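Interim progress report to the Salian Fund
Project: Tabletop sorting with a low-cost arm (Istelon College Robotics Club)
Prepared by Kirsty Lambert, project lead
February 2019

1. Purpose of this report

The grant agreement asks for a written report at the halfway point of the project. The period covered runs from the release of the first payment to the end of the autumn rebuild and the start of data recording. Spending is reported separately on the Fund's own form.

2. Membership and sessions

The club has 16 student members, all from the second and third years of the engineering course. Sessions run after teaching hours in the control laboratory. Members work in pairs, one operating the arm and one keeping the log. Pairs swap roles halfway through a session. Every member has completed the laboratory safety induction and has passed the short practical test on the emergency stop.

3. Work completed

3.1 Arm and mounting

The arm was stripped, cleaned and refitted on its base plate. Two joint bearings were replaced. The original controller lost position under load and was exchanged for a Zindar unit bought from the equipment line of the grant. Joint limits are now set in software as well as by the mechanical stops.

Cable routing is not finished. The wiring was extended during the rebuild and there is too much slack near the gripper and at the joint behind it. Clips and a sleeve are on order. Until they are fitted, operators have been told to keep wrist rotation small and to stop if a cable touches an object.

3.2 Work surface and objects

The table has been covered with a tan mat printed with a grid of thin white lines. The grid gives operators a common reference when they set out objects and is also used to check the camera position at the start of each session.

The object set consists of balls, foam cubes and toy fruit. These differ in shape and colour, and the foam cubes tolerate a poor grasp. The container is a round bamboo steamer basket. It was preferred to the plastic tray named in the proposal because its raised wall makes the arm lift each object clear before release. The lid is not used in the present task and is leant against the back of the basket.

The most difficult layouts are those with objects placed against each other. With the toy watermelon and a white ball side by side in front of the basket, the fingers have to come down between neighbouring objects with little room on either side, and the approach angle matters more than the speed. 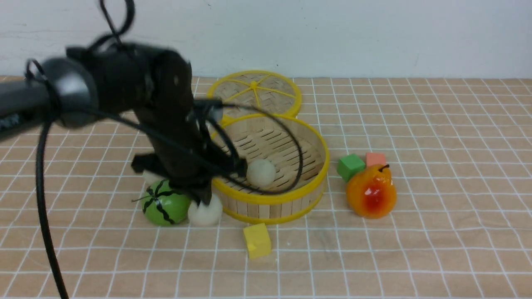 3.3 Recording

Members guide the arm by hand controller, and joint positions and camera images are stored together. The club has recorded 1,561 attempts to date. Each is marked by the log keeper as complete, partial or failed. Of the failed attempts reviewed so far, most were caused by the gripper closing too high on a round object. Failed attempts are kept in the archive and labelled.

3.4 First trial of the trained controller

A first controller was trained on part of the recordings and tested over 100 runs with single objects. It placed the object in the basket in 38 of these. Cubes gave better results than balls. The pear was often gripped at the narrow end and dropped during the lift. No trial has yet been made with objects touching.

4. Variations from the proposal

The bamboo basket replaces the plastic tray, as noted above. The planned second camera has been put back to the next stage, as the bracket supplied by Calteo did not fit the bench rail and has been returned for exchange. There is no change to the total cost.

5. Difficulties

Access to the laboratory was lost for part of the autumn during electrical work. The log sheet was also revised after the first weeks, when pairs were found to be using "partial" in different ways. Earlier entries are being checked against the images and corrected where needed. Two members carry out this work outside normal sessions.

6. Work planned

Fit cable clips and sleeve, and repeat the joint calibration.
Finish correcting the early log entries.
Fit the second camera when the new bracket arrives.
Record further attempts with touching objects.
Retrain and repeat the single-object trial under the same conditions.
Hold a demonstration for first-year students in July, to which the Fund is invited.

7. Request to the Fund

We ask for approval to move the unspent travel allowance to the consumables line. The sum would pay for replacement finger pads, which wear faster than we had allowed for. The second payment is requested on the date set out in the agreement.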